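Mimico Recordings
Minutes of the production and release meeting, 2020-10-22

1. Previous minutes
Approved with one correction. The Tennant masters were delivered in July, as logged by the plant.

2. Stenditz, second album
Mixing is complete on 9 tracks. The closing track is held pending a revised string part. Sequence agreed except for sides B and C, which run long for the cut. Engineer to supply an alternate edit of track six – fade only, no internal cuts.

3. Vinyl
Quote accepted for 900 copies, black, standard weight. Test pressings to be played on two systems before sign-off. The surface noise reported on the previous Rernham pressing was traced to the lacquer, and the plant will recut at no charge.

4. Rernham catalog
Sales to date stand at 1,945 across all formats. Repress deferred to the next meeting. Digital metadata still lists the wrong composer on two tracks – correction to be filed with the distributor.

5. Tennant sessions
Tempo of the lead single confirmed at 88 bpm. Vocal comps approved. Remaining overdubs are bass clarinet and hand percussion. Stems to be exported at 24-bit with no bus processing.

6. Artwork

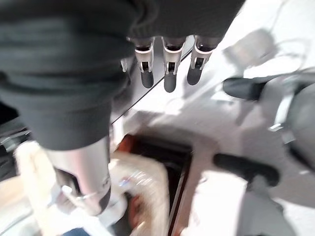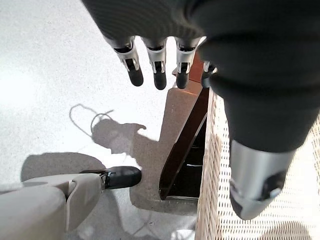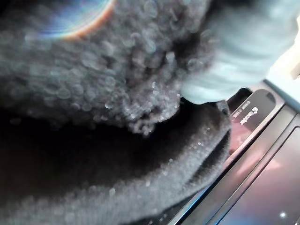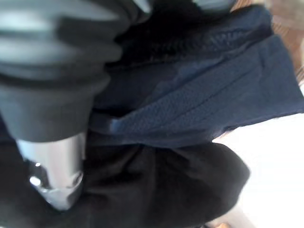 The Stenditz sleeve remains open on stock and finish. Two proofs were compared, one uncoated and one matte laminate, and the uncoated proof was preferred for the inner. For the outer, the meeting asked for a restricted palette, close to the dark gray ribbed covering and silver metal tip of the hand in the second picture, with type in one weight only. Spine text to match the Rernham releases. Printer's template to be requested before any further layout work.

7. Actions
Revised string part and alternate edit due before the next meeting. Metadata correction to be filed this week. Lacquer recut date to be confirmed in writing.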